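Workshop Lighting Rule Takes Effect for Light Industrial Units

2017-03-08

Landlords of light industrial units will have to document lighting levels at work height under a revised code that took effect this month. The rule covers 273 units in the district, most of them single-story workshops let on short leases.

The code sets separate minimums for general floor areas and for benches where fine assembly is carried out. Readings must be taken at bench height with the unit furnished as it is normally used. Empty-shell readings, accepted under the old code, no longer count. Daylight may be included only where a second set of readings is taken after dark.

Units that fail have 24 weeks to comply. A first extension of 15 days can be requested in writing.

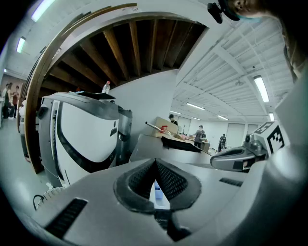 Costs and equipment

Psarras, which manages 80 of the affected units, said it would replace fluorescent tubes with LED fixtures as leases come up for renewal. Tenants who want the work done sooner will be asked to share the cost of wiring. Fixtures will be supplied by Kudix and controls by Osto.

Trollora, a tenant in one of the older buildings, objected to the bench-height requirement during the comment period. It argued that task lamps owned by tenants should count toward the minimum. The final text allows them only if they are fixed to the bench and listed in the lease.

Forms for reporting readings are available at the district permit office. Readings taken before March must be repeated.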